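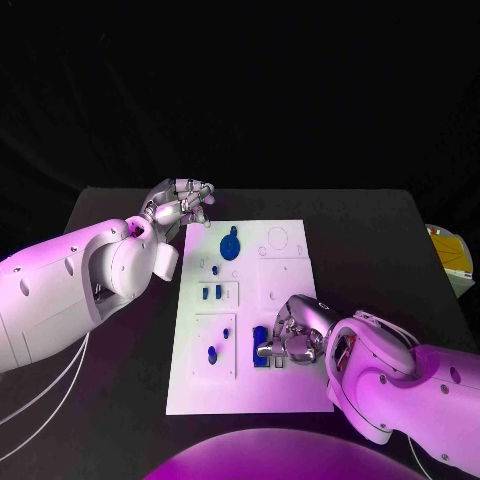
Head cam view, task board, right hand on one of the blue pieces.

pultedari-board
Student robotics club project, two arm manipulation on a task board. README is a work in progress, sorry for the gaps.

Last edit: Saturday, February 21, 2026

What's in the repo
- episodes/ recorded runs, 3176 total
- splits/ train and val lists. Val is every run from session 7, don't train on it
- tools/ replay script, resampler, plotting
- board/ print files for the board and the blue parts

Each episode = head camera video, joint angles both arms, finger positions both hands, one text label. Longest allowed is 45 seconds, anything over got trimmed by the recorder.

Labels
Free text typed by whoever was driving. Spelling varies ("knob", "nob", "dial"). Oddur started a cleanup list in tools/labels.txt, not finished. Left and right are always from the robots side.

Setup
Python 3.11, then install from requirements.txt. Run tools/replay.py with an episode number. First run is slow, it builds the index.

Known problems
- Magenta/purple lighting in the video. White parts look pink so don't threshold on color without fixing white balance first
- Finger positions drift on long runs, rezero is logged but not applied
- Episodes numbered under 2000 use the old joint order. Loader handles it, your own code probaly won't
- Cables move around on the table between sessions

For the Rodlow meet in May
Baseline policy is in the grakent branch. Don't merge yet. Still need a scoring script that takes both hands into account, Facundo has a draft.

Contact
Facundo Zapata (recording, hardware)
Oddur Hjaltadóttir (labels, loader)
Open an issue first pls, we check them before club night.

License: CC BY 4.0 for data, MIT for code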